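Search Wotent
Search
Print | E-mail

Bed folding is the folding of clothes on a made bed. 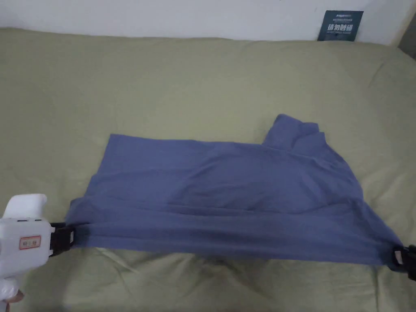 The first fold sets the width. A garment, likely a T-shirt, is laid sideways and pulled taut from both sides, though soft creases remain across the body.

Sheets are left on.
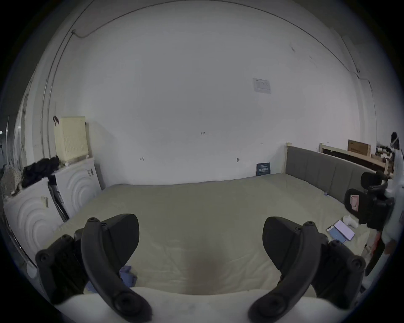
Does the mattress need to be firm? A medium one will do - very soft ones sag.

The Ramgate method uses 3 folds.
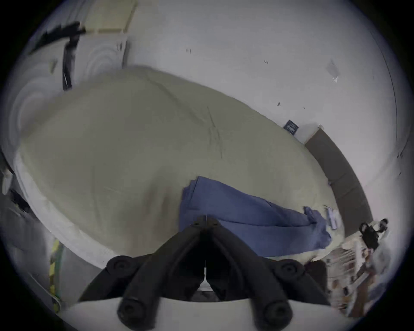

Khúc replied that 3 is too many for thin cotton.

Corners come last. 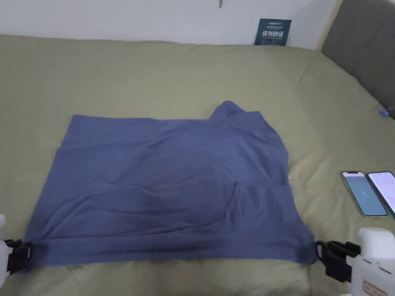 Squaring starts from the hem. With the bottom corners held, a bunched part at the top can still spoil the outline.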